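Masking the gripper fingers out of the wrist camera view
Veronica Roman – 4 October 2019

If your detector keeps finding a "tool" at the bottom of every wrist image, it is probably looking at its own fingers. A fixed mask takes care of most of it. You need a working wrist camera node and Matei, our small labeling tool.

Step 1. Park the arm and open the gripper all the way. Save 30 images with the arm in different poses, so the background changes and the fingers don't.

Step 2. Load the folder in Matei and choose Static Region. It compares the images and proposes an outline. Drag the outline out a few pixels past the fingers and the mounts.

Step 3. Export the mask and set its path in the camera config:

wrist_mask: masks/open.png
mask_fill: 0

Step 4. Repeat with the gripper half closed and fully closed. The node picks the mask nearest to the reported gripper width. Three masks were enough for us.

Step 5. Restart the node and replay a short log. We used one of 388 images. Look for boxes that touch the mask border – if there are any, grow the outline and export again.

Clear plastic is a separate problem. Rims next to the fingers can get pulled into the proposed outline if they stay put between poses. Delete those points by hand before you export.

If the camera is taken off or bumped, start again from step 1.

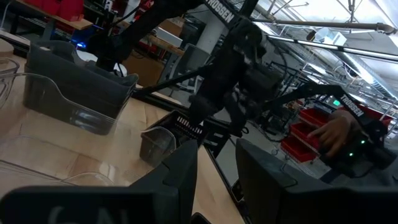

Wrist view with both fingers showing, bins on the table behind them.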